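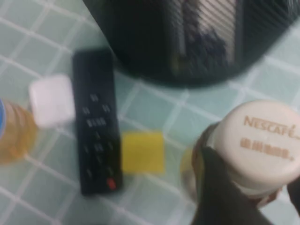
quillfeather: Keep the drafts! All of them, even the awful ones. I binned every first go at a letter for years and I'd give a lot to have them back now.

Search this forum Keywords Go Advanced search

Do you keep your drafts or bin them?

marrowfat
Well, that's one firm vote for keeping already, thank you quillfeather. I've gone back to writing proper letters this winter and I'm loving it, but I am getting through paper at a shocking rate. I do a rough version in pencil, a second one in ink to see how it sits on the page, and then the one that gets posted. So for every letter that goes out there are two that don't.

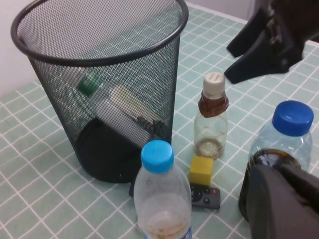

The second version is the one I dither over. It's usually perfectly readable, only the spacing has gone wrong or I've repeated myself about the allotment, and it's on the good Fosidier sheets, so chucking it feels wicked. What does everybody else do?

old_blotter
Bin. Straight away, same evening. A letter belongs to the person you send it to and I don't want a second copy sitting in a drawer for someone to find. Also I'd only reread it and wish I'd put something else.

quillfeather
Oh, I can't agree with that, blotter. Half the fun of a long correspondence is remembering what you said! I've got a friend abroad I've written to since school and when she answers a question I asked three months back I haven't the faintest idea what she's on about.

old_blotter
Then put her question at the top of your reply. Solved.

sandpiper_jo
I'm somewhere in the middle. I cut the blank bottoms off spoiled sheets for shopping lists and ink tests, and recycle the rest. Got a whole afternoon out of a bottle of Vellard green last week on nothing but offcuts. It shades beautifully, much lighter on the upstrokes, do try it if you have a broad nib.

marrowfat
Ooh, I have a broad nib. It's on the Lozano, which is a bit of a gusher. Would that matter?

sandpiper_jo
A wet pen will come out darker but you'll still see it. Use decent paper.

inkwell606
Anybody here still have the old Jilholm Letter-Writer? There was a piece on exactly this and I dug it out last night. 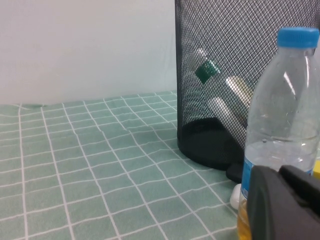

Vol. 19, p. 266

"Let the first draft lie overnight. If in the morning it says what you meant, send it as it stands, blots included, and spare yourself the second." I've followed that ever since and my letters are much livelier for it. The fair copy always came out stiff.

marrowfat
Blots included! I like that very much. I might try it on my sister first, she's forgiving.

old_blotter
Fine advice, though it rather proves my point. No second copy, nothing to keep.

quillfeather
It proves mine! If the draft is good enough to post, it was good enough to keep. I've got 400 sheets in box files under the stairs and I regret none of them.

sandpiper_jo
You'd both get on so well by post.

Related threads
Broad nibs for small handwriting
Best paper under a wet pen?
Writing to someone who never writes back
Vellard green: your swatches
Sealing wax, yes or no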